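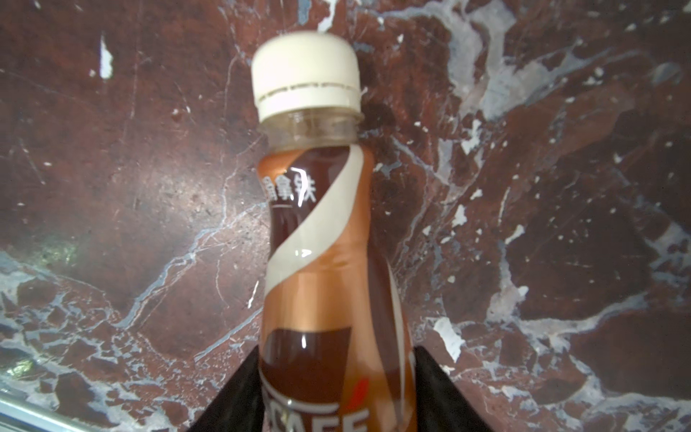 Vol. 3, p. 2335

**3.2 Cold coffee drinks and the working day**

The second group of answers concerns drinks which are bought ready-made and taken during work. In Prusach, where the first interviews were held, most of the respondents still make hot coffee at home and carry it in a flask. In Skengate the habit is different. There the shop beside the bus station opens before six in the morning, and the younger workers buy a cold drink on the way. The first picture shows a bottle of iced coffee, a product which the respondents named often when we asked what they had drunk since waking.

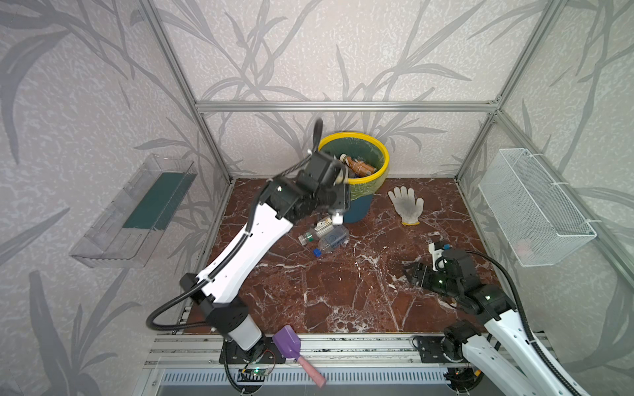

**Figure 3.** Plastic bottles and other trash on a floor near a bin.

The respondents did not agree on whether such a drink should be called coffee at all. Older persons placed it with sweets, and one retired weaver told us that she would offer it to a child but never to a guest. Phelan found a similar division in her study of tea in the harbour villages, where the name of a drink depended on the cup in which it was served. We follow her in treating the container as a part of the custom.

It is also necessary to consider the older history of the town. The first coffee room in Skengate was opened in 1842 by the owners of the rope works, who wished to keep the men away from the ale houses. Its account book, read for us by Siobhán Ó Conaill, records sales of coffee in the morning only. In the afternoon the room was let for meetings and for a reading class. The idea that coffee belongs to the first half of the day is therefore old in this place, and several respondents repeated it as a rule from their grandparents.

With the bottled drink this rule becomes weaker. A bottle can be closed again and finished later, and many of the interviewed persons said that they keep one on the desk until the evening. Cullinane has suggested that the screw cap changed the hours of drinking more than the taste did. Our material supports this view for Skengate, but for Prusach the number of answers is too small, and we return to the question in Section 4.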